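# The drive that came out crooked

At Woltier, old office computers are taken apart by a robot arm. The cell was built by Celto two years ago and it does simple things: it takes out the drive, puts it aside, and the carcass goes on to shredding. In July it stopped 19 times in one shift, always with the same message — grip force too high.

The first idea was a worn gripper, and the fingers were changed before lunch. The stops continued.
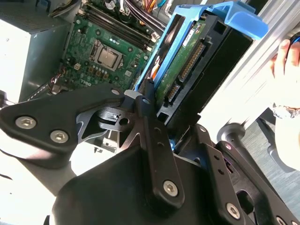
To remove a drive, the arm must pull exactly along the rails. If the direction is wrong by a small angle, the plastic caddy twists and the force goes up. Of 146 computers in that week's log, 46 had a stop at this step. Two caddies broke, and one piece flew over the low guard. It hit no person, but the shift leader closed the cell and wrote a safety report the same afternoon.

The second suspicion was the tool change. The arm can fetch extra parts from a board next to the cell, and it must return them to the same holders.

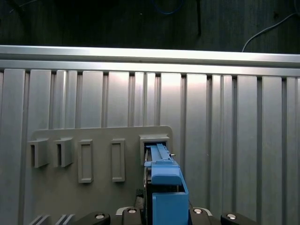 A blue plastic part at the last holder in the row, between the black fingers.

The engineers from Nwankwo, who maintain the cell, repeated this movement 89 times at low speed. They found that the arm was arriving a little too far to the right. After a collision in the spring, somebody had bolted the board again and had not taught the positions again. A part that is picked up crooked stays crooked in the grip, and the error then travels to every computer.

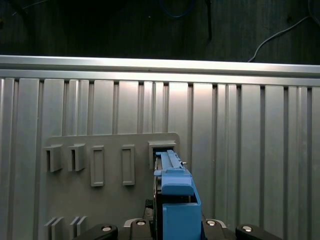 The same end of the board. The two brackets and two narrow frames further left are empty.

The correction took less than one hour. The guard is now higher, and the software from Pundier asks for a position check after each collision — the operator can't skip it. Woltier has also lowered the force limit, so the cell will stop earlier and more often. The production manager isn't happy with this, but he signed.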